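February 25, 2023

Four hours on the block tray today and I am still not sold on it.

Miloslav's idea, as he laid it out over coffee, is that loose foam blocks on a plain board will teach a small kid more than any of the boxed sorting sets we looked at in November. No slots, no lid with holes cut in it, no song when you get one right. Just shapes, and a grown-up who keeps quiet. He has a name for it already, Hultoleo, and I wish he would spend less time on names.

My trouble is with the word "teach." I sat through two of the talks he sent me and read the Flokeck booklet twice, all 49 pages, and I couldn't find one place where somebody says what the kid is supposed to know afterward. There is plenty about open play. There is a drawing of a tree with "curiosity" written on the roots. A star and a heart are nice to hold. I had stars and hearts when I was three and I still can't fold a map.

The board I will give him. It's light maple with stripes in the grain, and it looks far better than the gray mat we had under everything last fall. The bright foam stands out on it. But I said at the time, and I'll write it again now so I can find it later, that a striped board under shapes you want a child to look at is asking for trouble. A two-year-old may well decide the stripes are roads. Then you have a road set and you should sell it as a road set.

I did try to be fair. I spent a while after lunch with the blocks scattered, no order to them, a red cylinder standing up on one side, the yellow heart near the blue cube, and asked myself what I would pick up first. The heart. Then the red star. I never once wanted the cube, and I suspect the kids won't either — cubes are what every other set already has.

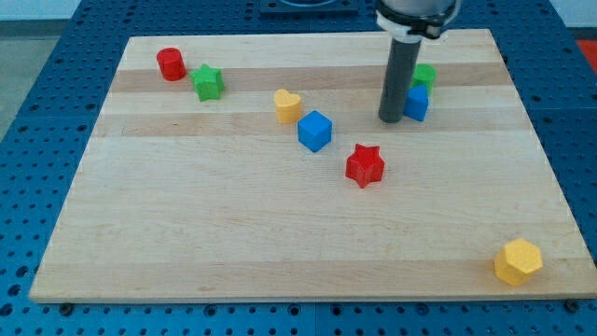 Nii Aidoo wrote back tonight and says I have it the wrong way around. The cube is the one they go for at his place, he says, as it's the only shape they can stack without it sliding off, and the stars get chewed. He also says two stars in different colors is the best thing in the whole set and please don't let Miloslav swap one out for a moon. A child who calls them both "star" has done something, in his view, and I should stop looking for it in a booklet.

Maybe. I don't trust "at his place," where the kids are his nephews and would go for a brick if he handed it to them. But he has watched 12 years of children on a rug and I have watched an afternoon of foam.

The chewing worries me more than the stacking. I asked Correa for the sheet on what the foam is made of and got a catalog with 843 items in it and no sheet. Will ask again. If they send the catalog a second time I'm going to Zarnum, price or no price.

Also need a box. The bag Miloslav likes has a drawstring, and I am not having a drawstring.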